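로봇은 어떻게 배울까? 예시 모으기 이야기
어린이 과학 읽을거리 / 2023년 7월 20일

로봇한테 "테이프 좀 집어 줘" 하면 바로 집을까? 아니. 처음엔 못 한다. 테이프가 뭔지도 모르고, 손가락을 얼마나 벌려야 하는지도 모른다. 그래서 보여 줘야 한다. 한 번 말고, 아주 많이.

여러분은 젓가락질 어떻게 배웠지? 어른이 하는 거 보고, 따라 하고, 떨어뜨리고, 또 하고. 로봇도 좀 비슷하다. 다만 로봇은 옆에서 슬쩍 보고 배우는 걸 잘 못한다. 사람이 로봇 손을 직접 움직여 주는 방법을 많이 쓴다. 조종기를 잡고 천천히. 로봇 손이 따라 움직인다. 그동안 컴퓨터는 계속 적는다.

뭘 적냐고?
카메라에 보인 것. 손이 있던 자리. 손가락이 벌어진 정도. 손을 언제 오므렸는지.
이걸 처음부터 끝까지 한 묶음으로 저장한다. 이 한 묶음이 예시 하나.

우리 연습 과제 이름은 드라디두스(Dradidus). 이름만 거창하고 하는 일은 간단하다. 나무판 위에서 종이테이프 집기. 끝. 그런데 이게 은근히 어렵다. 테이프는 동그랗고 가운데가 뚫려 있다. 바깥에서 양쪽을 잡을까? 손가락 하나를 구멍에 넣고 테두리를 잡을까? 둘 다 된다. 그런데 예시마다 제멋대로면 컴퓨터가 헷갈릴 수 있다. 그래서 먼저 정한다. 오늘은 테두리 잡기! 다른 방법은 다른 날 따로.

3월에 처음 모은 예시는 79개. 많아 보이지? 근데 문제가 있었다. 테이프를 맨날 같은 자리에 놓은 거다. 로봇은 그 자리에서만 잘했다. 손바닥 하나만큼 옮겼더니 빈 나무판을 꽉. 테이프는 저 옆에 있는데. 자리를 통째로 외워 버린 셈이다.

다시 모을 땐 이렇게 했다.
테이프 자리를 매번 바꾼다. 왼쪽, 오른쪽, 앞, 뒤, 구석도.
같은 자리는 2번까지만.
불빛도 바꾼다. 커튼 열고 한 번, 닫고 한 번.
손이 출발하는 곳도 조금씩 다르게.
5개 모으면 잠깐 쉰다. 조종하는 사람 손이 피곤하면 움직임이 삐뚤빼뚤해지는데, 로봇은 그것도 그대로 배우거든.

실패한 건 버릴까? 다 버리진 않는다. 미끄러졌다가 다시 잡은 예시는 쓸모가 있다. 로봇도 언젠가 미끄러질 테니까, 그때 어떻게 하는지 알아야지. 대신 "실패", "다시 잡음" 이렇게 이름표를 꼭 붙인다. 이름표 없으면 나중에 진짜 골치 아프다. 어떤게 어떤 건지 하나도 모르게 됀다.

그다음은 컴퓨터 차례. 예시들을 보고 또 보면서 "이렇게 보일 땐 이렇게 움직이는구나" 하는 규칙을 찾는다. 사람이 규칙을 하나하나 적어 주는 게 아니다. 예시에서 찾아내는 거다. 다 배웠으면 시험. 한 번도 안 놓아 본 자리에 테이프를 놓고, 사람은 조종기에서 손을 뗀다.

집에서 해 보기! 친구 눈을 가리고 말로만 지우개를 집게 해 보자. "조금 왼쪽, 더 아래, 멈춰, 잡아!" 생각보다 말이 많이 필요하다. 자리를 바꿔서 또 해 보고, 어떤 말이 자꾸 나오는지 적어 보자. 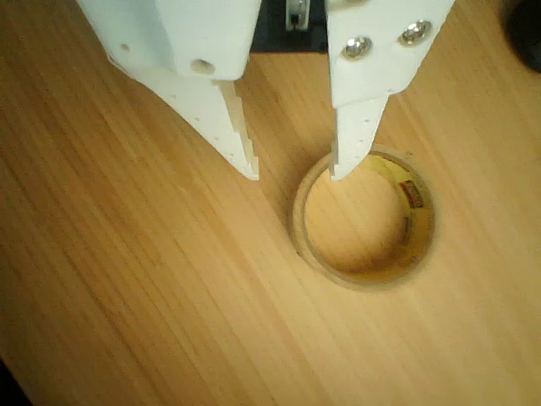

댓글
Monique Bodin: 아이랑 지우개 놀이 해 봤어요. "조금"이 얼마큼이냐고 싸우다가 결국 손가락 한 마디로 정했네요 ㅎㅎ 그런데 아이가 물어봐요. 테이프로 배운 로봇이 컵도 집을 수 있나요, 아니면 컵 예시를 처음부터 또 모아야 하나요? 다음 글에서 알려 주세요!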